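# Scratches in a gray wood-grain tabletop, fix or live with it?

**Nayeli Manríquez**

So I picked up a secondhand table for my sewing room (gray wood-grain top, love it!) and I'm seeing faint scratches whenever the evening light comes in low. Can I hide them without sanding? I don't even know if it's real wood.

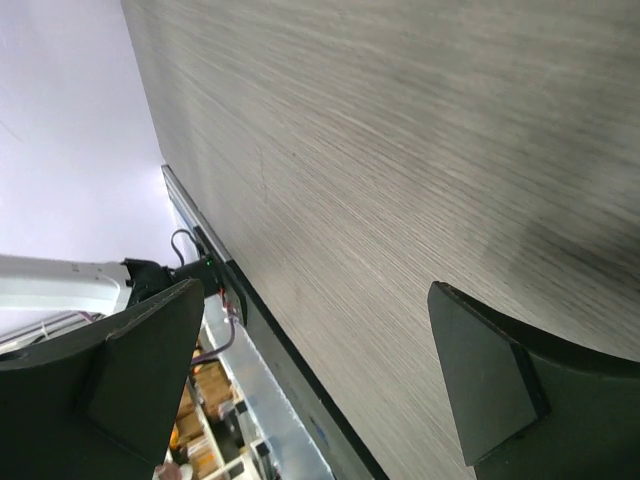
*Gray grain with faint scratches and a little curved mark.*

## 2 replies

**Declan McGrath**

Just sand it, 800 grit, done.

**Bo-ram Song**

Please don't sand until you know what it is! Look at the underside edge first. If the grain doesn't carry through, leave the sandpaper in the drawer. I'd wash it with dish soap, dry it, then try a gray wax stick on one scratch and buff after 2 minutes. Mine still shows a bit on a sunny morning, and I've quit caring.
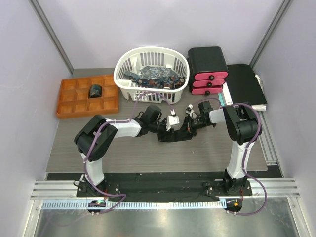
### Related threads

- Wax stick or marker for gray furniture?
- Getting tape residue off a tabletop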